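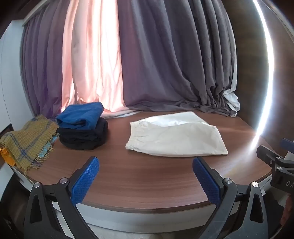 **Interim Report to the Cabrera Foundation**
**Guvura Household Textiles Project, Zovadport**
April 16, 2019

Submitted by Florence Gill, Project Manager
Reviewed by Leszek Marciniak, Durholm Housing Services

## 1. Period covered

This report covers the work of the Guvura project from the first grant payment in December to the present date. It follows the headings set out in the grant agreement. A financial statement is submitted separately by the Durholm accounts office.

The project prepares clothing, blankets and bedding for households moving from temporary lodging into their own apartments in Zovadport. Items are received from donors and from the Durholm laundry, checked, folded, packed and delivered on or before the day of the move. During the period, 149 households received a complete set. The target in the agreement for the full grant year is 2,000 individual items of clothing and bedding, and delivery is on schedule.

## 2. Folding and sorting

At the time of the application, all folding was done at the laundry and the finished goods were sent out in mixed bags. Receiving households reported that they had to unpack everything in order to find a child's clothes or a blanket for the first night. Since January the folding has been done at the point of packing, on an ordinary table, and each household's goods are kept together from the start.

A written folding guide was prepared by Maarja Kütt and is now in use. Its main provisions are as follows:

- Tops and other light garments are folded to a common width so that they can be stacked.
- Pants and shorts are laid flat and folded lengthwise. Drawstrings are tucked inside the waistband, where they do not catch on other items.
- Dark garments form the base of a stack and lighter or brighter colors go on top.
- Fringed blankets are folded with the fringe to the outside and are packed last.
- Heavy items such as sweatshirts are kept apart from the stacks until the carton is ready.

The last provision was added in February. Heavy garments placed early in the process had been pushing the stacks out of shape, and a number of cartons had to be repacked at the door. Stacks of thick dark clothing still tend to bulge at the sides when they are built too high, and the guide now asks that these be divided in two.

Small objects left in or among donated clothing continue to be a minor difficulty. They are placed to one side of the table during sorting and returned to the donor where the donor is known.

## 3. Bedding and protective wrapping

Pillows were not part of the original plan. They were added at the request of Nathalie Lachance of the receiving service, who noted that many households arrived with a mattress and a blanket and nothing else for the bed. The Foundation approved the change by letter, within the existing budget.

Pillows take up far more room than folded clothing and mark easily in transit. Two methods of protection were compared. The first was a closed bag for each pillow, which kept the cover clean but trapped air and made the cartons difficult to shut. The second was plastic sheeting, handled from both ends so that it can be drawn out over the pillow before it is brought down around the sides. 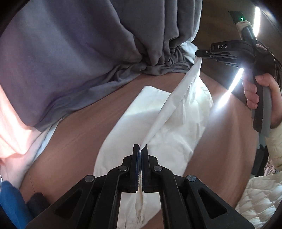 The sheeting was preferred by the packing staff and has been adopted for all bedding. It can be cut to suit pillows of different sizes, and the same roll serves for blankets when rain is expected. Its chief drawback is that it twists and creases when pulled tight, and a length that has been badly twisted is slow to open out again. Staff have been asked to spread each piece before use and to set aside any that is torn. The cost to date is below the amount reserved for packing materials.

Mr. Marciniak has raised the question of waste. A trial of washable cotton covers is proposed for the second half of the year, in which 40 covers would be issued and collected again after delivery. The trial can be met from the present budget if the Foundation agrees.

## 4. Work space

The decision to sort and pack in furnished rooms, with household tables, was described in the application as provisional. It has worked well for clothing. Wooden tabletops are smooth enough that garments do not snag, and they are easily wiped down between households. Round tables give less usable edge than had been assumed, and blankets placed near the rim can slip. Pravesh Sibiya has recommended that blankets be folded in quarters and moved to a chair or shelf once finished.

Curtains should be tied back or shortened wherever they reach table height. This has been added to the room checklist.

## 5. Matters outstanding

1. **Children's sizes.** Supply remains below need. A second appeal to donors is being drafted by Ms. Gill.
2. **Labeling.** Cartons are marked by hand. Receiving staff have asked for a printed label that shows which carton holds bedding. A draft is with Ms. Lachance for comment.
3. **Late requests.** In 11 cases a household's move was brought forward and the bedding followed after the clothing. Prepared bedding will now be held in reserve for this purpose.
4. **Cotton covers.** The Foundation's decision on the trial described in section 3 is requested before the next payment is released.

Questions on this report may be addressed to Florence Gill at the Guvura project office in Zovadport. Copies of the folding guide and the room checklist are available on request.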